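Packed lunches, snack boxes and the great October clear-out

Right, quick one from me this month as I'm typing with a cold and the boiler man is due at two. Bear with.

Packed lunches. We said we'd do something on them after the summer and then the summer went on a bit and now it's October. Several of you at Steketbridge have written in to say you've run out of ideas already. Same here. Ours have had cheese and pickle since term began and last week one came home with a single bite out of it and a note.

So. Things that have been working, from me and from those of you who replied (thank you, keep them coming).

Leftover rice. Cold, with peas and a bit of soy and whatever egg is about. Cool it quickly, fridge it overnight, eat it the next day and don't be tempted to stretch it. Mizanur Siddiqui makes his with mustard seeds and lemon and says the trick is to salt it more than you think, cold food needs it.

Soup in a flask. Fill the flask with boiling water first, leave it five minutes, tip out, then soup. I skipped this for years and wondered why lunch was lukewarm.

Pasta, but small shapes. Long pasta in a lunch box is a mistake you make once.

Wraps: dry them out a bit. Pat the lettuce, go easy on the tomato, spread something thick right to the edges. Hummus is good. Shahnaz Cassim sent in her beetroot one, which I've made twice now and which turned my chopping board pink for good. Grated raw beetroot, yoghurt, cumin, squeeze of lime. Drain the beetroot in a seive or you'll regret it.

Fruit. Cut apples go brown, we all know, a bit of lemon juice sorts it. Satsumas are nearly in and need nothing doing to them at all, hurrah.

Several questions about cost. I sat down with the receipts and it's the little extras that do it, the grab bags and the pots of this and that. Roughly 1000 pounds a year in our house, and I had to go and put the kettle on after that. Big packs decanted at home are cheaper per go nearly every time, check the small print on the shelf label. Same with yoghurt. Same with raisins, which come in enormous bags from Wanigasekara on the parade if you ask at the till.

Then the boxes themselves. Have a sort out. Every lid on its box, anything without a partner goes. Stained ones can hold screws or crayons. For smells, bicarb and warm water, leave it overnight with the lid off. Sunshine helps with tomato stains if there's any to be had.

And keep one box just for snacks, somewhere everyone can reach. It's stopped the rummaging in our cupboard, mostly.
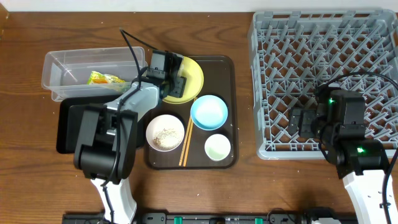 Clear box, snack inside. Lid or no lid, up to you.

Next month: bakes that survive a school bag. Flapjack recipes please, esp. anyone who can get one to hold together without half a tin of syrup. Nut free if poss. Send to the usual address or drop them in at the Hutov Road desk before 5.

Doorbell. Must go.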